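Search this site
Enter keyword
Go

Greasy paper and where it should go: seven kitchen tips I tested before believing

By Arnaldo Macedo
2021-08-07

Every kitchen column sooner or later tells you that food paper can be saved, wiped, recycled, composted or turned into a firelighter. I have been reading these claims for years and I don't trust most of them. A reader, Lurdes Cunha, wrote in to ask which ones hold up, so I spent part of the summer trying them at home. Results below, along with a few habits I've kept.

1. "Grease doesn't matter, the paper mill deals with it."

It does matter. Oil gets into the fibers and doesn't rinse out the way ink and dirt can. A spot or two on the lid of a big box is one thing, and many towns will take that. A sheet that held a hot sandwich with sauce is another. Look up what your own town accepts and ignore the cheerful arrows on the packet. If the rules say "clean and dry," they mean it.

My own practice is to tear. The clean half of a pizza box goes in with the paper, the oily half goes in the trash or the compost. It takes a few seconds and needs no gadget, although Prornel will sell you a cutter for the job. I tried the cutter. It's a dull knife with a large handle.

2. The scrunch test

You may have heard this one: crumple the paper in your fist and let go. If it stays crumpled, it's paper. If it springs open, there's plastic or foil in it. I was ready to dislike this test and I have to admit it's fairly good for gift wrap. For food wrappers it is much weaker. Some coated sheets crumple beautifully and stay that way, coating and all. Tearing a corner slowly tells you more. If a thin clear film stretches along the tear before it gives, you have a lined sheet and it shouldn't go in with the paper or the compost. A wax coating won't stretch like that, so scratch the surface with a fingernail too and see whether anything flakes.

The scrunch test also says nothing at all about food. A sheet can be plain paper through and through and still be no use to anyone at the recycling plant.

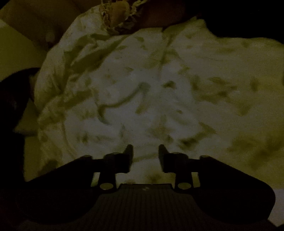
Green and brown stains are the ones I get asked about most, because they look like something that would lift off with a damp cloth. I wouldn't bother. By the time a sauce has left a mark you can see, the oil has usually traveled farther than the color has. Hold a stained sheet up to a window and look for the see-through patch spreading past the edge of the smudge. Wiping only moves it along, and now you have a greasy cloth as well.

3. Composting it

Plain, unlined paper with a little sauce on it can go in a backyard heap, torn small. I say a little. Adelino Morais, who has kept a heap going longer than I've had a yard, puts his in a strip at a time and buries it in the middle. He won't take paper that has held meat or cheese, and after the visitors I had in September of last year, neither will I. Whole balled-up sheets are a mistake. I dug one out months later and could have flattened it and used it again.

4. Flattening the trash

This one I believe in. Bunched paper is mostly air. Fold a used sheet in half with the messy side in, fold it again, and press it flat, and the kitchen can will take a good deal more before it needs emptying. Folding the sauce inside also keeps it off the bag. I was told it would cut my trash bags by half, which it did not. I got nearly two extra days out of a bag, and I'll take them.

5. Paper as a grease catcher

If a wrapper is headed for the trash anyway, get one more job out of it. Scrape the frying pan onto it once the fat has cooled and set, then fold it up. This keeps fat out of the drain, and I have paid one plumber too many on that account. Don't pour hot fat onto paper. I have seen it recommended, and the person recommending it cannot have tried it over a bare foot.

6. Baking soda for grease on the counter

The claim is that baking soda "draws out" the oil left behind by a leaky wrapper. On a sealed counter, a drop of dish soap and hot water did it faster, with no white film to rinse off afterward. On my unsealed wood board the soda did pull up a small part of the mark, overnight. So did plain cornstarch. Britalcombe sells a powder for the same purpose at a price that made me put it back. Whatever you use, get to it early.

7. Storing clean wrappers to use again

Keep a few clean, dry sheets flat in a drawer if you will use them. Be strict about it. I found 80 in mine, and I had reached for one of them all year, to wrap a vase. They crease, they pick up smells from whatever else lives in the drawer, and I wouldn't put them against food a second time. Mine now line the bottom of the vegetable bin, where they catch the dirt off the potatoes.

Still undecided: whether freezing food scraps in their paper until trash day is worth the freezer space. It stops the smell, I'll grant that. Aksel Hafþórsson swears by it, but he has a chest freezer and I have a drawer -- half of it peas. I'll try it again when the weather turns hot and the peas are gone.

Recent tips

Does a bread box do anything?
Vinegar on everything: a complaint
The Barreto drain strainer, after two months
Drawer dividers you can make from a shoebox
Valter Esteves on sharpening cheap knives
Getting the smell out of a lunch bag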